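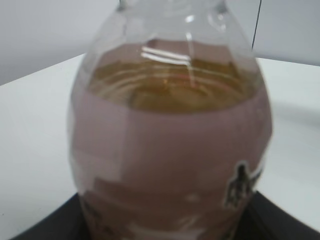
Why do 6 of the runs in this set end in a stop flag? The wrist force limit was set too high, so the gripper kept squeezing after it should have quit.

Reading time: 3 min

# Zalen bottle handling, fault release

Hi! I put this README together because people kept writing to ask me about the stops (fair enough, the old notes were terrible). The set has 1,446 runs of a two-finger gripper picking up, tilting and setting down containers with liquid in them, all recorded on our bench at Tondthorpe.

## What went wrong

In September I swapped the finger pads and forgot to redo the force calibration. The controller was still using the offset for the old pads, which meant the real squeeze was well over what the log claimed. Clear, rounded bottles got the worst of it – the sides slope, the fingers slide, and the controller reads the slide as a lost grip and closes harder. You can guess the rest. I spent a whole evening blaming the camera!

The 6 stopped runs are all still in here. Please don't filter them out without looking first, they're the most useful part if you work on slip detection.

## Fields worth knowing

- `grip_cmd`: commanded force, fine to use
- `grip_meas`: measured force, wrong before run 600
- `stop`: 0 is normal, 3 is a force stop

## Known problems

Wrist views go soft up close, and liquid behind a clear wall throws reflections that my level estimator hates. I left the level column blank wherever it disagreed with itself. Pull requests are very welcome – I'd love a better one.

Last updated: 11/5/20

Related items
- Dağdelen pad wear logs
- Jillmont pouring set
- Zalen calibration scripts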